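Seasonal Letting in Flalholm: Guesthouse Records and the Register of Visitors
Student project report, submitted Aug 3, 2021

3. Sources

The main source was the Flalholm register of visitors, which survives in 17 bound volumes. Landlords had to enter each guest within a day of arrival, with home town, occupation and length of stay. The second source was the account books of the Vincze guesthouse, which cover the same years with one gap. The register was read in full. The account books were sampled, taking the first week of each month.

Entries were typed into a spreadsheet, one line per stay. Spellings of place names were made uniform, but the original form was kept in a separate column. Where a party was entered under one name, it was treated as a single stay. The final table holds 804 stays.

4. Results

Most guests came by the coast railway from Valtodham. Stays in the summer months were long, often two weeks or more, and were paid for in advance. From November onwards the houses took mainly commercial travellers, who stayed one or two nights and paid on leaving. The Vincze books list these men under a lower tariff without breakfast.

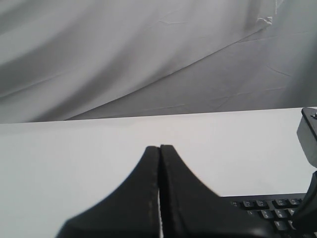 The change of tariff also affected how rooms were used. In summer the front rooms were let first, at the higher rate. In winter they were closed to save fuel, and guests were put in the back rooms above the kitchen. Heating was charged by the basket of coal. Laundry appears as a separate item only for stays longer than a week.

Of the stays in the table, 61 could be matched to an entry in the account books. In most of these the two sources agree on the dates. Where they differ, the register usually gives the later arrival, which suggests that landlords did not always keep to the one-day rule.

5. Limits of the work

The register does not cover guests who stayed with relatives. The Femley boarding house, which advertised 400 bed nights per season, is missing altogether, and no explanation was found in the town papers. The occupation column was filled in by the landlords and is uneven: one house used "merchant" for almost every male guest. It was therefore left out of the comparison between seasons.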